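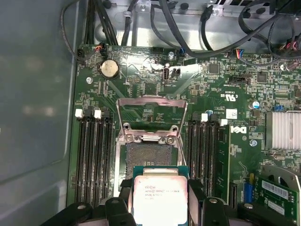 Notebook > Dumetix cell > CPU insert

Nov 9, 2025 — teleop demos, Xeon into Dell board

Target for the set is 50 clean demos. Got 11 before lunch, threw out 2 (I let go of the pedal early, arm froze over the pins). Load plate stays up for all of them, we teach closing it as its own task in February.

Leader arm feels stiff at the wrist today. Re-zeroed joint 6, bit better. Keep the approch slow for the last bit over the socket — Cata policy copies whatever wobble I put in.

Pick from the fixture: fingers open, come down straight, check both sides are clear of the nest walls, then close. No diagonal entries, last week's set was full of them and they are useless for training. 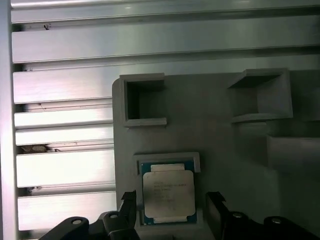
Thulani Zwane thinks we should vary the start pose more, says the policy will only learn one way down otherwise. Fair. Will jitter the start by hand from the next batch on.

Saved under Wan, last good episode is 332. Wrist and fixed views both recording, timestamps line up now.

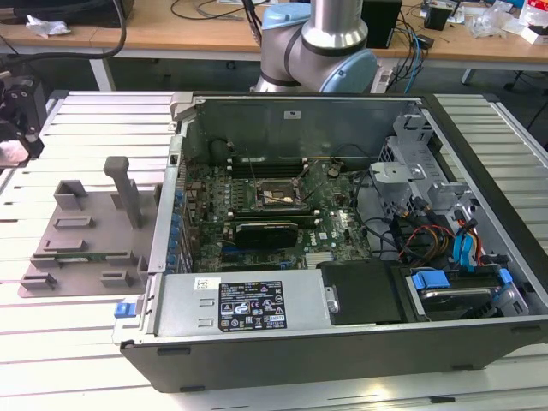 Still to do: tape marks for the tower so it goes back in teh same spot, new pedal cable, ask Kirketden about softer finger pads.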